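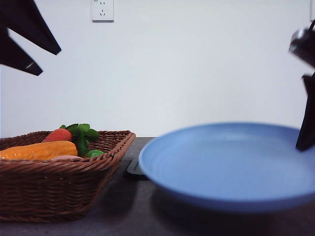
Um recado deixado na folha de presenças do turno anterior: porque é que se perde uma aula inteira com um cesto de fruta e legumes, se na cantina ninguém come de cestos? Pergunta justa, fica respondida ao longo dos apontamentos.

Disciplina de Serviço e Arrumação de Mesa, módulo 3
Apontamentos da aula — o cesto e o prato
(versão rápida, a limpa sai em dezembro)

1. De onde vem o exercício

Do caderno da Prindia, cap. 4, adaptado para alimentos de brincar. Usamos alimentos de brincar por causa do desperdício, no ano passado foram para o lixo coisas a mais. O exercício é o mesmo: tirar do cesto, pôr no prato, voltar a arrumar. Quem já fez o estágio na Dokby conhece a versão longa.

Resposta ao recado: a cantina não usa cestos, mas usa tabuleiros, gavetas, caixas de transporte. O gesto é igual. O cesto obriga a ver o que está por baixo, as peças escondem-se umas às outras.

2. A mesa antes de começar

Superfície limpa e seca. Passar a mão, não só o olho — cotão e migalhas em fundo escuro às vezes só se sentem com os dedos. Se houver forro de feltro, rolo adesivo, nunca pano húmido (deixa marca mais clara quando seca).

Cesto de um lado, zona de serviço no meio. Deixar livre um espaço com uns 35 cm de fundo à frente de quem trabalha. O resto do material só entra depois.

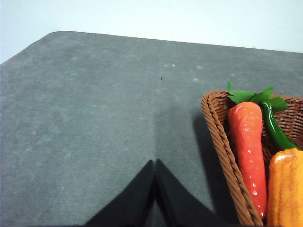

Fig. 2 — Tampo cinzento-escuro com o cesto à direita e o centro livre.

De que lado fica o cesto? Do lado da mão que tira. Canhotos à esquerda, destros à direita, e quem trabalha em frente a um colega combina antes. Parece pouco mas metade dos encontrões da aula passada veio daqui.

3. Encher o cesto

Ordem:
peças compridas à frente, deitadas (milho, cenoura, pepino)
redondas atrás, encostadas umas às outras
folhas no fim, por cima do bordo de trás
ovos nunca no cesto cheio, vão sempre à parte

O erro mais visto é a peça redonda em cima da comprida. Rola, bate no bordo e sai. Outro: encher até não se ver o fundo em lado nenhum. O caderno dá 667 g como carga do cesto pequeno com peças de plástico, não passar disso, as asas e os bordos entrançados abrem com o peso. Quem usar os cestos Schnyder (os mais altos) pode carregar mais um pouco, ver tabela na sala.

Cuidado com o vime: as pontas soltas prendem nas folhas. Tirar a folha a puxar para cima, nunca de lado.

4. O prato

Prato raso ou pouco fundo, sempre sobre tabuleiro quando leva peça que role. O tabuleiro fica alinhado com a borda da mesa, o prato ao centro do tabuleiro. Uma peça de cada vez. Pousar, largar, só depois afastar a mão — largar de cima é desconto na avaliação, mesmo que a peça não saia do sítio.
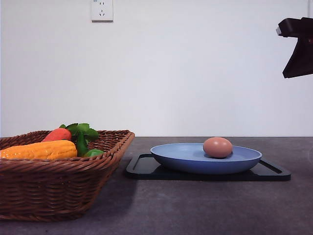

O ovo é a peça que dá mais trabalho e por isso é a que conta mais para a nota. Pousa-se deitado, perto do meio do prato, espera-se que pare. Se for parar à aba não se empurra, levanta-se e pousa-se outra vez. Para o levar de volta pega-se no ovo e deixa-se o prato quieto, nada de inclinar o prato para dentro do cesto.

Cor também ajuda: peça castanha em prato azul vê-se bem, peça verde em prato verde não. Escolher a loiça a pensar nisto, sobretudo no treino.

5. Avaliação

Total 200 pontos. Mesa e posição do cesto 35, o resto divide-se entre encher, servir e arrumar, distribuição na folha da Pralach que está afixada. Para passar são precisos 101. Não há bónus por rapidez, já perguntaram.

6. Para a próxima aula

Trazer rolo adesivo e um pano seco. Ler o cap. 5 do caderno (só a parte dos tabuleiros, as caixas de transpote ficam para depois). Cada grupo faz um esquema da sua mesa, à mão serve, com o cesto, o tabuleiro e o prato marcados e uma seta no sentido em que as peças andam.

Os cestos voltam para a prateleira de baixo, vazios e virados para cima. Peças na caixa, ovos na caixa pequena.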